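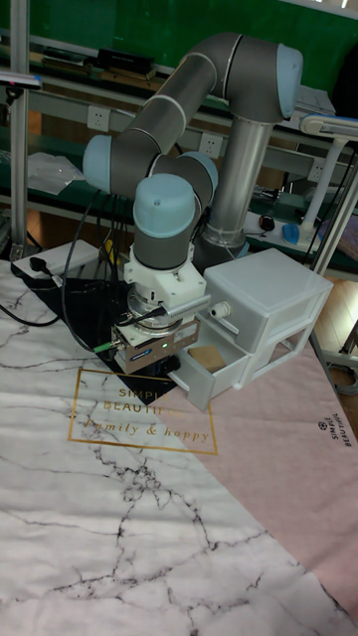 Ilse Verhaag

Plancha de vapor Stellberg: mi opinión después de un invierno

Compré esta plancha en febrero, cuando la anterior empezó a dejar manchas marrones en las camisas claras. Vivo en España desde hace tiempo, pero en la casa de mis padres se planchaba todo, también los paños de cocina, y esta costumbre no la he perdido. Por eso necesito un aparato que soporte sesiones largas. No me importa demasiado que sea bonito.

La Stellberg me costó 50 euros en una tienda de barrio. Había también una Flondau un poco más barata, con el mango más estrecho, y la vendedora me dejó tener las dos en la mano. La Flondau pesa menos, pero para el lino prefiero una plancha pesada, porque así no tengo que apretar con el brazo.

Lo primero que noté en casa fue el cable. Mide 3 metros y sale por detrás con una pieza que gira, de manera que no se enrolla en la muñeca. Parece un detalle pequeño, pero con la plancha vieja yo tenía que parar continuamente para desenredarlo.

La suela se calienta rápido. En el manual dicen 30 segundos; yo espero un poco más si voy a usar el vapor, pues al principio caen gotas. Esto pasa sobre todo en las temperaturas bajas, y con la seda puede ser un disgusto. Después de probar varias maneras, lo que hago es dirigir el primer golpe de vapor hacia un trapo y solamente luego empiezo con la prenda.

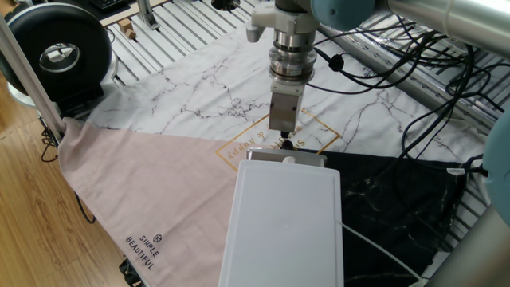

Foto: archivo Witham

Con los manteles he quedado muy contenta. Los de algodón grueso los plancho todavía un poco húmedos, por el revés, y el borde queda plano sin pasar muchas veces. Los manteles con letras o dibujos estampados son otra cosa: nunca pongo la suela directamente sobre el estampado. Pongo en medio un paño fino de algodón, bajo la temperatura y cierro el vapor. Si el tejido es sintético, miro la etiqueta antes, y si la etiqueta prohíbe la plancha, lo cuelgo bien estirado y tengo paciencia.

También se puede usar en vertical, según la caja. Lo intenté con unas cortinas y el resultado fue regular. Las arrugas suaves desaparecen, las del doblado se quedan. Además, el depósito pierde agua por la tapa cuando se inclina mucho la plancha hacia delante, y me mojé las zapatillas. Para esta tarea creo que es mejor comprar un aparato especial.

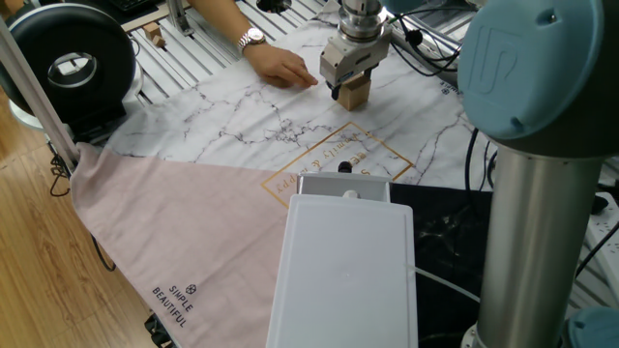
El depósito, por lo demás, es suficientemente grande para las camisas de una semana. Es de un plástico oscuro y cuesta ver el nivel del agua, especialmente por la tarde con la luz de la lámpara. La rueda de la temperatura sí está bien hecha: tiene 7 posiciones y cada una hace un clic claro.

La cal me preocupaba, porque el agua de mi zona es muy dura. Uso el descalcificador Cronin, que venden en sobres, y sigo las instrucciones del manual con la plancha desenchufada y fría durante el enjuague. Hasta hoy no ha salido ningún polvo blanco por los agujeros.

Lo bueno: el peso, el cable, la rueda.
Lo malo: las gotas del comienzo, la tapa del depósito, el manual con letra diminuta.

¿La compraría otra vez? Sí, para planchar sobre la tabla. A quien tenga problemas en la muñeca le aconsejaría la Flondau, o por lo menos levantar las dos en la tienda antes de pagar.

Publicado el 6 de junio de 2022 en Hogar y ropa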